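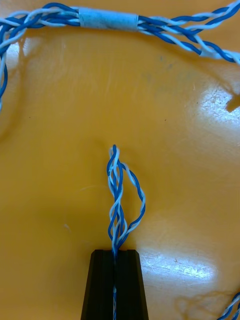
Pinmont Opens Cable Handling Program Built on Hand-Guided Robot Teaching

10 Sep 2019

We use cookies to improve your visit. By continuing to browse this site you accept our cookie policy.

The Pinmont Institute for Manufacturing Practice has opened a program in which assembly workers teach robots to handle loose electrical cable. The work is carried out jointly with Fleltard, a maker of wiring harnesses for heating and ventilation equipment, and with the engineering office of Đặng, which supplied the remote control stations. The program began its first teaching sessions in June and will continue through the end of next year.

Cable is among the more difficult materials for an automated line. A metal bracket keeps its shape when it is picked up, and its position can be calculated in advance. A length of twisted wire bends under its own weight, springs back when released, and seldom lies on the table in the same way twice. For this reason, most harness work at Fleltard is still done entirely by hand, including the sorting, folding and laying out of cable before it is fixed to the assembly board.

Under the new program, the movements of the robot are not written out in advance by a programmer. A trained operator performs the task through the robot, and the system records what the operator does together with the view from a small camera mounted near the gripper. The recordings are then used to train the software that will later attempt the same task without assistance.

Two methods of teaching are in use. In the first, the operator stands beside the arm, takes hold of it and guides it through the motion. In the second, the operator sits at a separate station and moves a pair of handheld controls, which the arm follows. The institute reports that guiding by hand has proved easier for new operators to learn, while remote control produces smoother recordings, as the operator's hands and sleeves stay out of the camera's view.

"The people who do this work every day know a great deal that has never been put on paper," said Noémie Fraser, who directs the program at Pinmont. "They know how hard to pinch a bundle before the pairs begin to shift, and when to let go and take a new grip. Our task is to give them a practical way of passing that on."

The current exercises use blue and white twisted wire on an orange-yellow surface. The robot closes the two narrow fingers of its gripper on the wire and holds a bundle of it away from the rest, with further lengths lying nearby. Bundles that have come partly untwisted are treated as a separate exercise. Their strands spread into open loops, and an operator must judge which part of the bundle will bear the grip.

Glare has required some attention. A glossy surface reflects the overhead lights, and the bright patches can hide thin strands from the camera. The project team considered replacing the work surface with a matte one but decided against it, as many of the benches and trays on the Fleltard floor have a similar shine. Recordings will instead be made under several lighting arrangements, with the lamps moved between sessions.

By the end of August, operators had completed 1698 recordings that passed review. A further 548 were set aside, in most cases because the cable slipped from the gripper or the operator stopped before the end of the task. These have been kept. The institute intends to use a portion of them to study how operators recover from a poor grip, a subject on which it says little usable material is available. The target for the first phase is 2000 accepted recordings.

Each session follows a fixed order. The operator resets the cable by hand, confirms that the camera view is clear, and begins recording with a foot switch. When the task is finished, the arm returns to its starting position and the operator marks the attempt as complete or incomplete. A second person reviews the recording on the following working day. Operators are limited to two sessions per shift, with a rest period between them – a rule introduced after the first weeks, when the quality of late recordings was found to decline.

A total of 38 Fleltard employees have been trained as operators to date. Participation is voluntary and takes place during paid hours. Under the agreement between the parties, the recordings may be used only for the purposes of the program, and no measure of an individual operator's speed will be passed to supervisors. Employee representatives at Fleltard reviewed the terms before the first session was held.

The company has stated that it does not plan to reduce its assembly staff as a result of the work. Its immediate interest lies in the preparation steps that come before assembly, which it describes as repetitive and hard on the fingers and wrists. Final assembly and inspection are outside the scope of the agreement.

Training for new operators lasts two days. The first is given to safe conduct around the arm, including the use of the stop button and the marked floor area. The second consists of supervised practice, beginning with a single straight length of cable and moving on to bundles. Fraser said that experienced harness workers often needed less practice with the controls than engineers from the institute's own staff.

"There is a tendency to pull too early," she said. "An assembler will wait and let the cable settle first. We see the difference very clearly in the recordings."

Software trained on the early recordings has been tested only in a limited way. The institute has declined to publish a success rate at this stage, stating that the tests so far have covered too few cable types to support a general claim. Results from the first phase will be presented in a written report to the partners, and a shortened version will be made available to the public.

A second phase, subject to approval by both partners, would add cable with sleeves and tags already attached, as well as tasks requiring two arms working together. Holik, the plant equipment supplier, has agreed to lend a second arm for this purpose. Đặng is preparing a revised control station with a lighter grip and an adjustable seat, following comments from operators that the present handles become tiring toward the end of a session.

Firms that work with cable, hose or cord and wish to propose materials for the second phase may write to the program office at Pinmont. Proposals should include a short description of the material, the way it is handled at present, and the name of a contact person. Samples should not be sent until they are requested.

Share this article: 38 shares
Comments (2)

Related items

Pinmont Workshop Hall to Close for Floor Repairs
Fleltard Extends Apprenticeship Intake
Holik Names New Service Partner for Plant Equipment
Safe Working Distances Near Robot Arms: Revised Guidance
Evening Course in Harness Reading and Repair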